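March, late evening

I meant to be in bed an hour ago, but the tea is still hot and my head is full of type, so I may as well put it down here while I can remember it.

The flyer for the spring concert is finally at the printer. I say finally as if somebody had been holding me up, when the only person moving the headline up and down by a hair for most of last week was me. It's a half-sheet, two colors, dark green and a sort of brick orange, with the word CEMWOOD running down the left side in the fat wooden-looking letters I drew myself back in the winter. The choir has been called the Cemwood Singers since before I moved here, and every flyer I've dug out of their box uses a different lettering for the name. One had it in Comic Sans (I kept that one). So I thought, well, let's give them one thing that stays the same from year to year, and then they can do whatever they please with the rest of the page.

Apolline Royer came by this afternoon to look at the proof before I sent it off. She sings alto and she's also the one who writes up the program notes, and she has a very good eye even though she'd tell you she doesn't. She held it at arm's length, then propped it on the bookcase and walked all the way to the kitchen door and squinted. "I can read the date," she said, "but I can't read where it is." And she was right! I had the hall's name in that thin italic I'm so fond of, and from across a room it turned into a gray thread. I've been making flyers for more years than I care to add up and I still fall for the thin italic. So I swapped it for the plain bold, made it a touch smaller to fit, and it looks much better and I'm only a little sorry.

We had soup afterwards and talked about color for far too long. She wanted yellow paper, the real buttery yellow that church bazaar notices used to come on when I was a girl, and I went and got out my swatch book to show her what the orange ink would do on top of it. Mud, more or less. On cream it holds up nicely, and the green goes almost black, and I find I like that very much. We settled on cream. The order is 339 copies, an odd figure that came out of the section leaders each writing down how many they could honestly hand out and me adding them up. The basses asked for 107 all by themselves. I'll believe that when I see it, but bless them for trying.

I should write down the printing business too, as I'll want it next year. The shop had the file back to me within the afternoon saying the green was too close to the trim on the bottom edge. I'd given it an eighth of an inch when they like a quarter. I've known that for ages. I have it written on a card taped over the desk, and the card has been there so long I've stopped seeing it. So, future self: a quarter inch, all the way around, and move the card.

After Apolline left I did two more lessons of that Skillora course my niece gave me for my birthday, the one on old lettering. I'm enjoying it more than I expected to. The teacher has a lovely slow voice and she draws everything by hand first, with a flat carpenter's pencil, before she goes anywhere near a screen. Tonight was drop shadows, the kind you get on circus bills, and I filled both sides of three sheets with the letter R. My R has a leg that kicks out too far, always has. The trick seems to be deciding where the light comes from and then being stubborn about it, and I kept changing my mind halfway along the word, so half my shadows fell to the left and half to the right. Kiko came and lay down on the good sheet, of course, and there is now a cat hair drawn permanently into the inking of it.
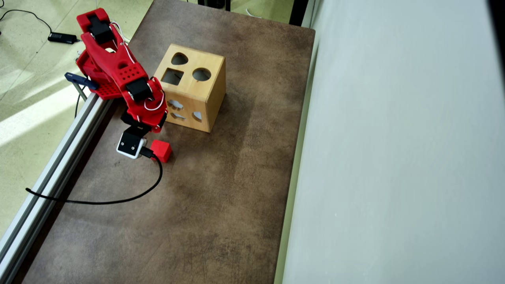
I've promised the library a bookmark as well, and I haven't so much as made a thumbnail for it. They want the summer hours on one side and something cheerful on the other, and they want it narrow, which means the word "Saturday" is going to give me trouble if they don't let me shorten it. I'm thinking of a row of book spines, standing a bit crooked, with the letters of READ on them. Not the newest idea in the world, I know, but children like it, and it would let me use up the leftover green. Apolline thinks I should put a cat in. Apolline thinks I should put a cat in everything.

Something I want to remember from today, apart from the margins: when the final proof came out of my own little printer and I trimmed it with the knife and held it up, I was as pleased as I was with the first one I ever made, a bake sale notice done with rub-down letters on the dining table, with the second E in "sweets" put on upside down. Mother pinned it up at the post office anyway and left it there until fall.

Tomorrow: call the shop to be sure they have the cream stock, buy pencils, start the bookmark. And get the sheets off the line before it rains, if it hasn't started already. I can hear something on the roof.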